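Wall-mounted faucet

By Trudy Rewi
Updated January

A wall-mounted faucet is a water outlet fixed to a vertical surface above a sink, tub, or basin, with its supply pipe running inside or along the wall. It differs from the deck-mounted faucet, which stands on the countertop or on the rim of the sink itself. In home kitchens the wall-mounted type is common where houses are built of masonry and the plumbing is set into the wall before tiling. It is also standard in laundry rooms, outdoor wash areas, and many commercial kitchens.

Construction

The simplest form is the bib faucet, also called a bibcock. It has a threaded inlet, a body holding the valve, and a short spout that turns down toward the basin. A round plate called a flange or escutcheon slides over the inlet and covers the hole in the tile. On many kitchen models the spout swivels at a joint next to the body and is sealed there by one or two rubber rings. Others have a fixed spout, and the user moves the pot or dish to the water.

Bodies are usually cast in brass and plated with nickel and then chrome. Cheaper ones are made of zinc alloy or plastic. The valve may be a rubber washer pressed onto a seat, which takes several turns to open, or a pair of ceramic discs that open in a quarter turn. Older two-handle mixers join separate hot and cold inlets to a single spout, and the distance between the inlets has to match the pipes in the wall.

Placement

The height of the spout decides what will fit under it. Too low, and a stockpot cannot be filled in the sink – too high, and the water splashes over the front edge. The outlet should sit over the basin floor, a little behind or in line with the drain. Reach is harder to correct afterward than height, as a short spout on a deep counter drops its water against the back wall of the sink.

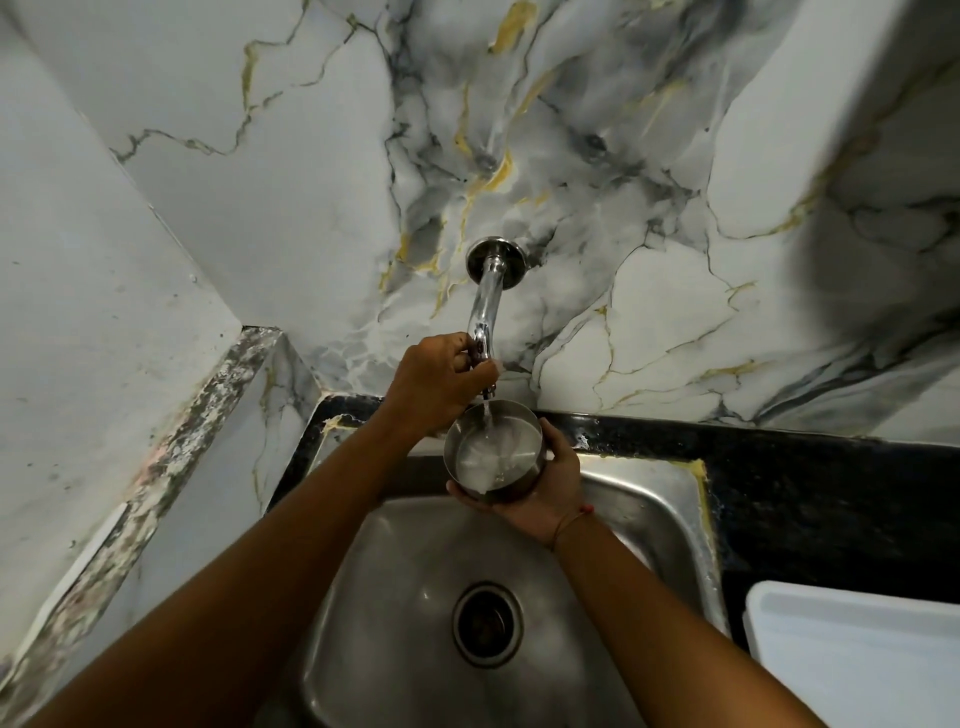
Filling and rinsing small vessels are among the most frequent jobs done at a kitchen faucet. A large pot can stand in the basin while it fills, but a cup or bowl is normally held up to the spout. A small steel bowl held directly beneath the outlet, with one hand under its base and the thumb over the rim, needs only a thin stream, and the other hand is free to hold the spout. A wide-open valve will throw water back out of a shallow dish, particularly one with a rounded bottom. Straight-sided bowls are less prone to this. Where the outlet has no aerator, the stream leaves as a solid column and foams where it lands.

Care

Hard water leaves white scale on the outlet and spots on a steel basin. Both come off with diluted vinegar and a soft cloth. Scouring powder dulls chrome plating and scratches satin-finished steel. A drip from the outlet points to a worn washer or a chipped disc, while a leak at the swivel joint usually means a worn ring. Water showing behind the flange is more serious, because the leak may be inside the wall.

Regional history

In Zendedham, wall-mounted faucets were fitted in nearly all kitchens built by the De Haan housing company. Its first estate had 570 homes, each with a single cold faucet over a steel sink. The fittings came from a foundry at Julleck run by Frans Bakker, which at its height turned out up to 1,000 bodies a month. Lies Goossens later surveyed the estate and found 74 kitchens with the original faucet still in place.

See also: Bibcock; Escutcheon; Kitchen sink; Aerator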